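Bring back the proper tea break

Eating at the desk has got to stop. There, said it. I've worked in 4 offices since leaving Bendley and every one of them killed off the tea break, quietly, then wondered why people were leaving.

Twenty minutes. Thats all it was. Georges Kanaan, my first boss, shut the ledgers at half ten and you went, no arguing. The firm had been going since 1867 and I doubt it lost a penny by it. You found out who was struggling - who'd had a baby, who was about to send 200 wrong invoices.

Now it's a crumby keyboard and a "quick call" at one. Miserable. And don't tell me people prefer it, most have never been offered anything else.

Doesn't need much, either. A table, a tray, a couple of bowls.
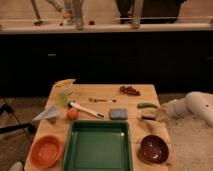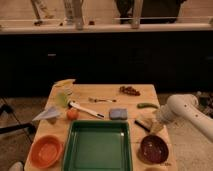 Managers will say there's no time. There was time in October for a whole afternoon on the new logo. So start small, one morning a week, phones left behind, boss included - expecially the boss. And no agenda. The minute somebody brings an agenda it's a meeting again and I'm going back to my desk.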